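I finally got to go on the Grarkiler open afternoon, after missing the December one with a cold that knocked me flat for a fortnight. If you haven't heard of them, they're the mob out past the tram depot who collect examples for household robots. They don't build the arms, and they don't do the clever software either (that goes off to Lacroix, who train the model). What they do, all day long, is steer robots through kitchen jobs by hand and save every go.

I'd pictured something a bit like a car plant. It's an old carpet showroom! You can still see the price rails along one wall, and the kitchenette has the best light in the building. There were enough of us that they split the group in two, and mine got the recording floor first, which suited me fine as I'd only put two hours on the parking meter.

The first surprise was how quiet it is. The operators sit or stand at their stations moving a pair of small handles, and the big arm over the table copies them. Someone calls "start", the job gets done, someone calls "stop", and then everything goes back to a new starting spot and off they go again. Each go is called an episode. Our guide told us the toaster oven job alone was up to 2,179 of them, and I think the whole group made the same noise at once.

I asked whether they get bored. The operator I was standing beside laughed and said the trick is to change your hands: come at the door from a bit higher, go slower, fumble it and recover. They want the fumbles, too. If the model only ever sees perfect goes, it has no idea what to do when it's slightly off, so a go where the gripper slips and has another try is kept and tagged. I loved that. I'd assumed anything messy went in the bin.

Then there's the resetting, and I had no idea how much of the day that would be. Between episodes the bits and pieces get shuffled around according to a printed card from a stack of 200. Plates to the left, lid further in, mugs on different pegs, that sort of thing. The cards come from a planning program called Wosano, and people are pretty blunt about it. Apparently it once asked for the plate rack to be on top of the toaster oven, and someone dutifully tried it.

We each got a turn on the practice station, with a cup and a tea towel. I was hopeless. You know exactly what you want your hand to do, and the arm does it a touch later and a good bit firmer than you meant. I dropped the cup four times and my practice run was cheerfully saved along with everyone else's (marked "visitor", I was assured, and kept well away from Lacroix).

The second half was the review room, and I'd have happily stayed longer. Two people watch the recordings back at speed and decide what's usable. They'd knocked back 178 episodes that week, mostly for someone's sleeve wandering through the view or a stop called too early. They also write a short line of plain English for each one, such as "open the toaster oven", and there was a proper argument going on about whether "open the oven" counted as the same instruction. I was firmly on the side of yes. I was outvoted.

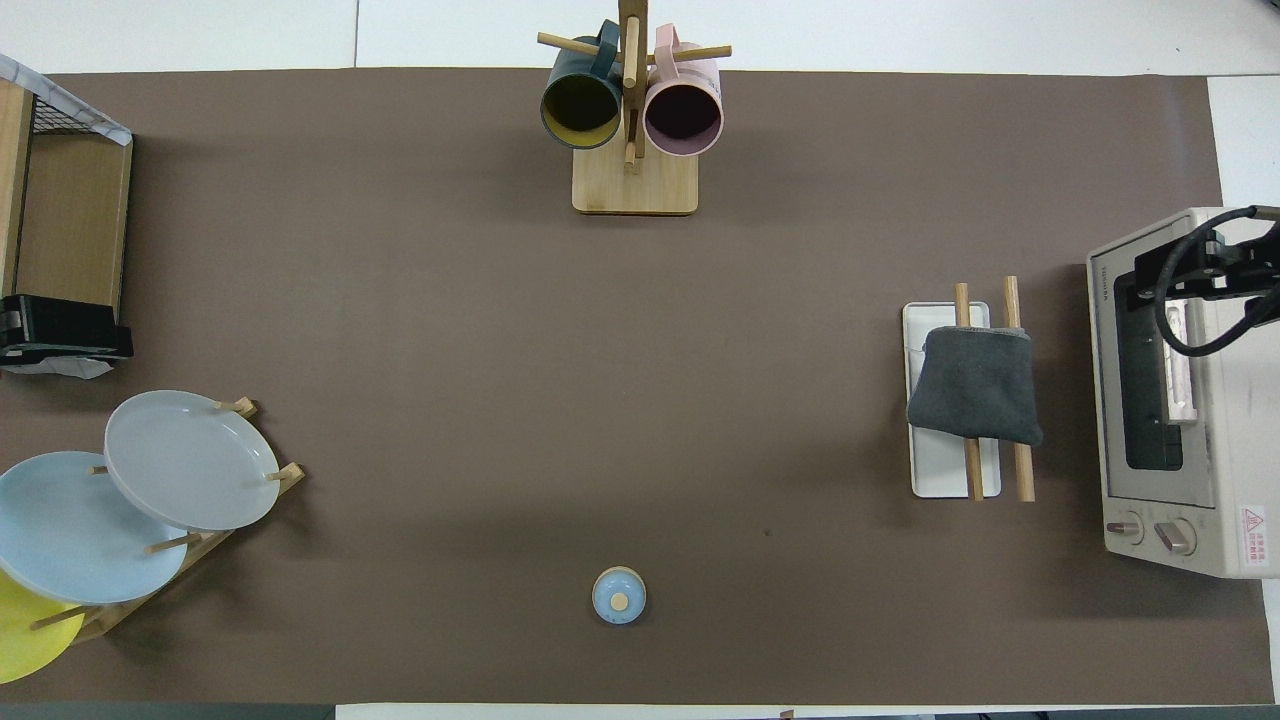
Words and photo: the Prorkuldale Weekend Tinkerer
Posted 30 January 2023 in Visits

The kitchen table was the station I kept drifting back to. The mug tree is a sweet little thing, with a dark green mug that's yellow inside and a pink one next to it, and I came very close to asking where they'd bought it. The oven door is the hard bit, we were told. Handles are skinny, doors swing in an arc, and the gripper has to travel along with it, so new operators don't get put on that job until they've done a good stretch of plates and lids.

A few practical notes if you're thinking of going. Wear short sleeves or something you can roll up, as they won't let you near the practice handles in a floppy cardigan. The street parking is two hours and they do check. There's tea and a very decent lemon slice, but it's at the far end past the review room, so the second group gets to it first – I'd ask to be in that one. Bookings are through the Grarkiler front desk and the next afternoon already has a waiting list.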